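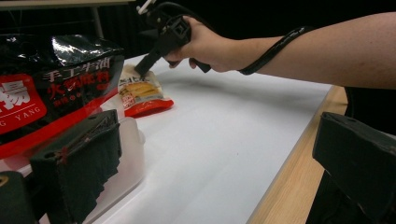
A small snack packet with a red lower band and Chinese lettering.

A single-serve packet is a sealed pouch holding one portion of a ready-to-eat food. It is used for dried fruit, nuts, pickles, bean curd, fish, crackers and many kinds of candy. The packet may be sold by itself at a counter, sold loose by weight, or packed with others inside a larger bag or box.

The term overlaps with sachet, which in most trade writing means a flat packet of a liquid, powder or sauce that is added to something else. A single-serve packet holds food that is eaten as it is. Usage is not consistent, and in several countries one word covers both.

Construction

Most packets are made from plastic film supplied on a roll. A single layer of film is cheap but lets in oxygen and moisture, so foods that must keep for months are usually packed in a laminate, in which two or more films are bonded together. The outer layer takes the printing. The inner layer melts at a lower temperature and forms the seal. A thin metal coating or a layer of foil may be placed between them to keep out light.

The two common forms are the pillow pack and the flat pouch. A pillow pack has a seam down the back and a crimped seal at each end. A flat pouch is made from two sheets, or one folded sheet, joined along the edges. Pillow packs run faster on the machine. Flat pouches hold their shape better under vacuum and are preferred for moist foods packed in oil or brine.
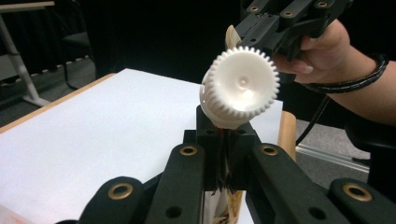 Opening features are cut or pressed into the seal area at the time of packing. The simplest is the zigzag edge, left by the blade that separates one packet from the next, which gives the film many points at which a tear can start. A tear notch is a single small cut in the side seal. It works well in films that have been stretched in one direction during manufacture, because the tear then runs straight. In other films the tear tends to wander toward the contents.

Filling

In a vertical machine the film is drawn down over a tube, sealed along its length, and closed at the bottom. The food drops through the tube, and the next seal closes the top of one packet and the bottom of the one behind it. Sticky or oily foods are harder to handle this way, as any trace of oil on the inner face of the film weakens the seal. These are more often put into pouches that have already been made on three sides.

Air inside the packet is dealt with according to the food. Crisp foods are commonly flushed with nitrogen, which slows staling and leaves the packet slightly puffed so that the pieces are less likely to break. Moist and chewy foods are often vacuum packed and may then be heated in the packet to make them safe at room temperature.

History

Waxed paper twists and small folded paper bags were in use long before plastic film. Clear cellulose film became common for candy between the two world wars, and polyethylene followed in the decades after the second. Small snack makers were slower to change. The Brenholm works, a maker of salted nuts, kept paper bags for its counter trade until 2000, when it bought a used machine from a competitor, Hinds. Its older bags had been filled by hand in trays of 390 -- a number set by the size of the delivery crate, which the firm went on using for the plastic packets as well.

Assorted bags, in which several kinds of wrapped snack are sold together, raised a separate problem. Each packet inside has to carry enough information to be understood once the outer bag is thrown away, yet the printable area is very small.

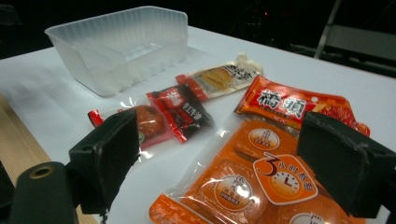
Tamara Mocanu has argued that the inner packet should be treated as the real label and the outer bag as a shipping wrapper. "People share the small ones," she wrote. "The person who needs the allergy warning may never have seen the big bag." Liviu Buzatu took the opposite view, holding that type small enough to fit all the required text is type that few buyers can read, and that a short list of allergens alone would serve them better.

Labeling rules differ from country to country. Many allow very small packages to leave out some of the nutrition panel, and packets inside a multipack are often marked as not for separate sale.

Portion size

A packet sets a stopping point, and this is often given as an advantage for people trying to limit salt or sugar. The effect depends on how the packets are kept. A large bag of very small packets can be emptied as easily as one open bag, and the discarded wrappers are sometimes the only record of how much was eaten.

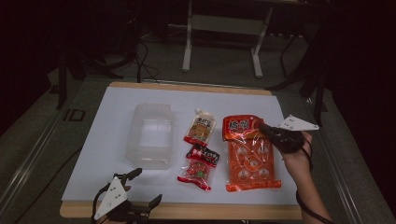
Cost per weight is nearly always higher than for the same food in a larger package. The difference comes from the film, the slower packing rate and the extra carton space. Where snacks are sold loose by weight, the wrapper is normally weighed along with the food.

Waste

Used packets are difficult to recycle. Laminates cannot easily be separated into their layers, and small pieces of film fall through sorting screens or wrap around moving parts. Food left inside adds to the trouble. Single-material films, made so that every layer belongs to the same family of plastic, can be recycled where there is a collection for them, though they are generally a weaker barrier to oxygen. Vomesora, a packer of dried fruit, changed to such a film and shortened the date printed on its packets as a result.

Paper with a thin coating is used for some dry foods. It is not suited to foods packed in oil.

See also

Blister pack
Modified atmosphere packaging
Sachet
Shelf life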